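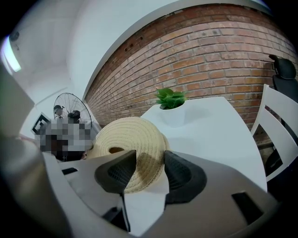 Bring back the boring town newspaper

I grew up in Stanham when Stanham had a paper. Not a good paper. Came out midweek, ink that got on your sleeves, a crossword with the same clues every other month. My dad read it standing up at the counter. School lunch menus, water main notices, who got fined for burning leaves. That was the whole thing and I thought it was the dullest object on earth.

It's been gone a while now. And I want to argue, fast, before I have to go pick up my kid, that the dull stuff was the point and we let it go way too cheap.

Here's what we've got instead. Two Facebook groups. One is for "community" and the other one is for people who got kicked out of the first one. If a siren goes by at 9 p.m. there will be 200 comments by breakfast and not one of them will tell you where the siren was going. Somebody's cousin heard it was a gas leak. Somebody else says it's the mayor's fault. Then a guy tries to sell a snowblower.

I'm not saying those groups are useless. I found a plumber there. I found out about the boil-water thing there, before the town got its own website updated. But a plumber tip isn't reporting. Nobody in a Facebook group sits through a zoning meeting, and if they do they sit through the part about their own street and go home.

The zoning meeting is where it all happens, by the way. I went in June. First time ever, I'm 43, I'm embarassed. There were more people behind the table than in the chairs. They voted to let a warehouse outfit called Verkuvside widen the access road behind the ball fields, and the trucks will come out right where the kids lock up their bikes. Maybe that's fine. Maybe there's a plan for a light. I asked and was told it was in the packet. The packet was a PDF. The PDF was sideways.

A paper would have run that. Page four, bad headline, a map somebody drew with a ruler. And up to 40 people would have called the town office the next morning and been a pain about it, and that is how a crosswalk gets built.

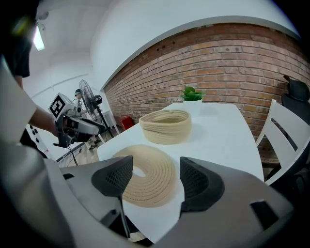

Evie Naylor ran the Stanham paper for its last stretch, and I called her up before writing this. She's not sentimental. She said the ads went first, then the legal notices, then the guy who did high school sports moved to Ohio. "People tell me they miss it," she said. "They didn't miss it at the time." Fair. I didn't subscribe either. I read my dad's and then I moved out and read nothing, and I don't get to act all wounded now.

I did ask if she'd do it again. Long pause. "With somebody else doing the billing."

So what do you do. Some people say nonprofit, get a grant. Okay, sure, grants are great till they run out, and then you have a newsroom of one writing grant applications all day. Some people say let the town publish its own news. Please. The town newsletter ran a photo of a new bench and skipped the road entirely.

I think it has to be small and it has to cost money. Not much. The price of a sandwich every month. One person paid decently to go to the meetings and write down what happened in plain words, who voted which way, what it costs. No columns (yes I see it). No takes. Email it, and print a stack for the diner and the library for the folks who won't do email.

Atska, up the river, has something like this going. A retired teacher named Şimşekoğlu puts out a sheet, two sides of one page. I picked one up at the gas station there. Culvert repair, dog license deadline, budget shortfall in the school bus line with the acutal dollar amount. I read every word in the car. I don't even live in Atska! I now know more about their bus budget than I do about ours.

The usual comeback is that nobody reads this stuff. But I don't think that's it. People read their water bill. People will read the fine print on a parking ticket front to back if they're mad enough. It just has to be about the place where they're standing, and it has to be right, and it has to show up on time. The group posts are about here, mostly. They're just not right, and they come whenever.

Also you need somebody you can yell at. I mean that. When the paper got the fire chief's name wrong my dad called and Evie picked up, and there was a correction the next week. Who do I call about the gas leak cousin?

Anyway. If someone starts one in Stanham I'll pay for a year up front, and I'll do the sideways PDFs. The next meeting is at 7 p.m. in the school cafeteria, bring a sweater, they keep it freezing in there.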